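Residence Diary
Clerkside House, Office of the Resident Warden
Entry for Aug 25, 2020

The Warden's office opened at the usual hour. The overnight book recorded one call, from the second floor, concerning a window that would not latch. Mr. Gouveia attended before breakfast and fitted a temporary catch. A permanent part has been ordered and is expected within 15 days.

The principal business of the morning was the reading room. As noted in earlier entries, the collection left to the house by the late Mr. Ferenc Nyitrai has been stored in the east corridor since the spring. Ms. Baptista has now completed the shelf list, which stands at 433 volumes, nearly all of them in fair condition or better. Twenty-two were set aside for repair, most with broken hinges or detached boards. One atlas has lost its index and will be kept flat in the map drawer until a decision is made.

There was some discussion of whether the Nyitrai books should be kept together or shelved by subject with the rest of the library. Ms. Baptista favored keeping them together under the donor's name. Mr. Ramalho thought residents would be better served by a single order throughout. The Warden heard both views and decided that the books shall be shelved by subject, with a bookplate in each volume. The wording of the plate is to be agreed with the family, and Ms. Baptista will write to them this week.

The Hồ bequest, a smaller group of music scores, remains in boxes. It will not be opened until the piano has been moved back from the dining hall.

At noon the Warden met Ms. Lindsay Brunton to review the reopening of the common rooms. It was agreed that the reading room will seat no more than 15 residents at a time, that chairs will be set well apart, and that the windows on the garden side will be kept open whenever weather allows. Sign-in sheets will be placed at the door. The evening lecture series is suspended until October at the earliest. Ms. Brunton asked that the notice be plain and short, and a draft was approved before she left.

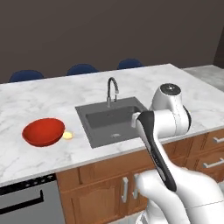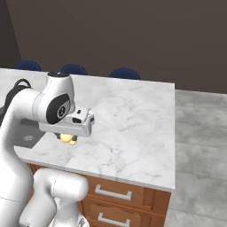
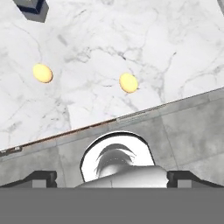 Marble countertop, kitchen island.

HOUSE AND GROUNDS

Mr. Gouveia reported on the Ostier boiler. The pressure has held steady for a week and no further bleeding of the radiators is needed before the heating season. He advises that the gauge in the lower passage be replaced in any case, as the glass is clouded and the figures are hard to read. Approved.

The gravel path from the side gate was raked and topped up. The old pear tree has dropped a second limb, a small one, and the bench beneath it has been moved to the north wall. A tree surgeon will be asked to look at the trunk. Until then, residents are requested to use the lower lawn. The rain barrel is full and the beans have done well.

The Stendico invoice for the hall carpet was returned for correction. It showed 70 yards of edging where a much smaller quantity had been agreed in writing. Mr. Ramalho spoke with their office by telephone and was promised a revised copy. No payment is to be released until it arrives.

CORRESPONDENCE

Received: a letter from a former resident asking whether his trunk is still in the attic. It is, and he has been told so. A card of thanks from the family on the first floor, now settled in their new home. Two applications for the vacant room at the front, both complete, both to be read tomorrow.

Sent: the notice on common rooms, to all residents. A note to the neighbors on the gate side, giving warning of the tree work.

The Warden walked through the house after supper. The east corridor is clear for the first time in months, apart from the Hồ boxes and a stepladder belonging to the painters. A lamp was left burning in the reading room and was switched off. Ms. Baptista had already placed the first of the history shelves, and two residents had asked when they might borrow. They were told that lending will begin once the bookplates are in.

Doors locked at the regular time. Keys to the map drawer returned to the office.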